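Reusable cup plan leaves Trirkholm residents with questions

Trirkholm council wants residents to stop drinking out of the can at its community hall, and it is prepared to spend $4,000 on coloured plastic cups to help them do it.

Under a trial starting in September, canned drinks sold at the hall's events will be poured into reusable tumblers at the counter. The empties will stay behind the bar for recycling, and the cups will be collected, washed and used again.

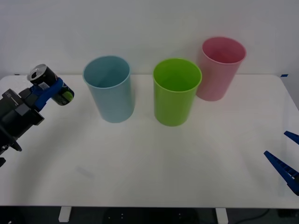
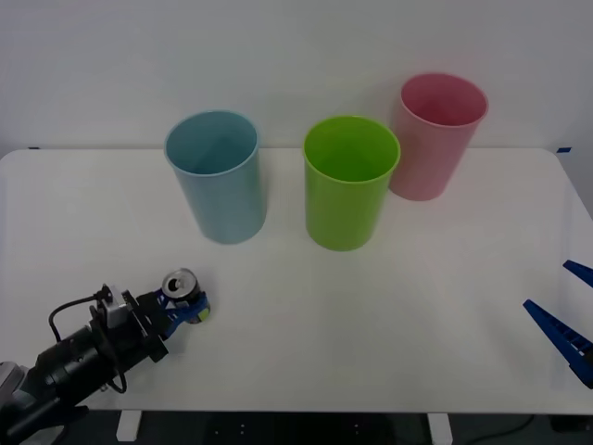
Plastic tumblers of the kind planned for the Trirkholm hall trial, with a dark drink can at left in the first picture.

The council has ordered 792 cups from supplier Van Loon. Its own booking records put the hall's largest crowd last year at 787, leaving a margin of five cups on a full night, before anyone goes back for a second drink or puts one in a handbag.

Ineke Maes, the council's waste services manager, said the margin was tighter than she would like but that cups would be rinsed and returned to the counter during events.

"We don't expect every person in the building to be holding a drink at the same moment," she said.

The hall kitchen has one commercial dishwasher. Ms Maes could not say how many tumblers it would hold, or who would be rostered to run it at community bookings where the council has no staff on site.

The colours are meant to help with sorting. Blue cups are to be kept for soft drink, green for water and pink for juice, according to a two-page report that went to councillors last month. The report does not explain what happens when the blue ones run out.

It is also light on what the change will achieve. The cans are recyclable already, and the report concedes that "a majority" of those sold at the hall end up in the right bin. It gives no figure for how many don't.

Councillor Hendrik Hendriks, who voted against the spending, said he had asked for that number twice.

"I was told the cups would encourage better habits," he said. "Whose habits? You've still got the can. Now you've got the can and a cup to wash."

Cr Hendriks said the money would have been better spent on extra bins in the car park, where he said most of the litter was found after events.

Supporters point to Colmont, where a similar scheme has been running for nine months. Floor Dewulf, who manages the Colmont hall, said the floor was cleaner at the end of the night and patrons had got used to the cups fairly quickly.

She said about a third of the original stock had since gone missing.

"People like them. They're a good size," she said. "We do ask for them back."

Colmont does not charge a deposit, and neither will Trirkholm. A refundable $2 charge was considered and dropped after hirers complained about handling the extra cash. The report lists replacement cups as an item "to be met from existing budgets" without giving an amount.

Wilma Farquharson, who books the hall for the Dulow Road dance group, said her members would give it a go but she doubted that pouring a can into a tumbler would save any time at the interval.

"There's already a queue out to the foyer," she said. "Some of ours would sooner have the can, so they can put it down and know which one's theirs."

Hirers can apply for an exemption from the trial, although the form is not yet available. Ms Maes said it would be posted on the council's website before the first event.

A report on the results is due back to council at the end of summer. Asked what would count as success, Ms Maes said the measures were still being worked out.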